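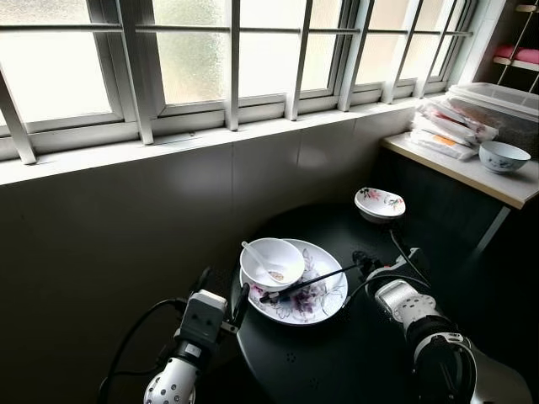
A round table by a frosted window, daylight.

Put Breakfast Back Where the Light Is

I want to make a case for the slow weekday breakfast, eaten sitting down, near a window, from a real bowl. I know how that sounds. I was a granola-bar-on-the-bus person for most of my adult life and I would have rolled my eyes at me too. But I've been doing this since last July and I love it so much that I've become a bore at parties, so now it's your turn.

The whole thing started with a sublet. I spent a summer in an apartment on Ventura Street that belonged to Safta Preda, a retired piano teacher, and she had exactly one place to sit and eat. It was a small table pushed up close to the window. No stools at the counter, no couch facing a TV (she kept the TV in a closet, under a blanket). If you wanted to eat, you sat there. For the first week I stood at the sink out of pure stubbornness. Then one Monday I sat down with a bowl of plain barley porridge and looked up, and it was 7:40, and I had been there long enough for the light to move across the table. I was nearly late for work and I felt wonderful.

What I like best about a window seat at breakfast is how little it asks of you. People hear "slow breakfast" and picture eggs with herbs on them, cut fruit, a linen napkin. No! Porridge is fine. Toast is fine. Last night's rice with an egg cracked into it is better than fine. My friend Esmaeil Daneshvar eats bread, white cheese and walnuts every single day of his life, and he will happily go on for the length of the meal about why the walnuts should be soaked overnight. He's right about the walnuts, by the way. 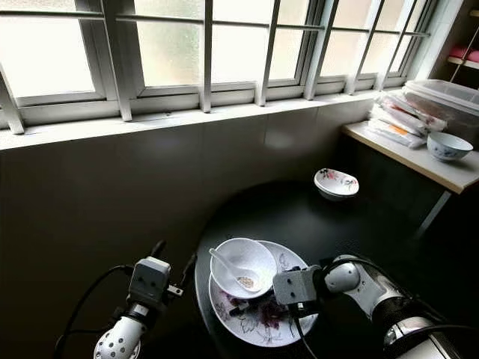
Photo: Bianca Olteanu

The dishes matter more than I expected. I used to eat out of whatever was clean, which often meant a plastic tub, and I thought caring about plates was for people with cabinets full of wedding china. Then I bought 2 painted plates and a mismatched bowl at the Pukitz flea market, for less than I'd spend on a sandwich, and I started looking forward to them. A bowl with some weight to it slows your hand down. A saucer gives you somewhere to put a spoonful of jam, and a spoonful of jam on its own saucer feels like a present. Use the good ones. If one chips, you'll have had it on a Tuesday, with oatmeal, and what else was it waiting for?

I should be fair to the other side, because I've heard from them. Savita Pant, who works early shifts and has twins, told me that my breakfast was a hobby for people with doors that close. I took that seriously. There are seasons of life when a person eats a heel of bread over the stroller and calls it a win, and I'd never wag a finger at that. But Savita also told me that on her days off she gets up before the twins and has tea by the kitchen window, alone, and that she guards it like a dragon.

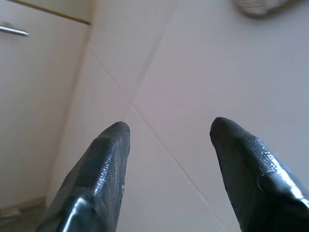 And the window doesn't have to be a good one. I feel strongly about this! We talk about morning light as if it only counts when it falls across a valley. Most of us in cities have bars on the ground floor, or a brick wall six feet away, or the kind of cloudy glass that lets in brightness and nothing else. I've come around to the cloudy kind. With no street to watch, you don't start tracking the neighbor's car or judging people's coats. You get the day's weather as a shade of white, and you eat your toast.

The phone is the hard part, and I won't pretend I've beaten it. I leave mine in the bedroom on a charger, and some mornings I go and get it before the kettle boils. Traian Furtună, who sat across from me at my old job, keeps a paperback on his table for that itch. He reads 5 pages and closes it, even in the middle of a chase. I tried it and got through a 529-page novel that had been propping up a lamp for years. 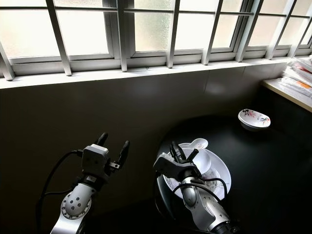 Where to start

Move one chair. That's all I'd ask. Find the brightest spot you've got, drag a chair over, and eat tomorrow's breakfast there, even if the plate has to sit on your knees or on a stack of magazines. Keep the food the same as always. Wash the bowl later. If you like it, look for a little table, and if you see a painted saucer at a yard sale, please buy it and put some jam on it.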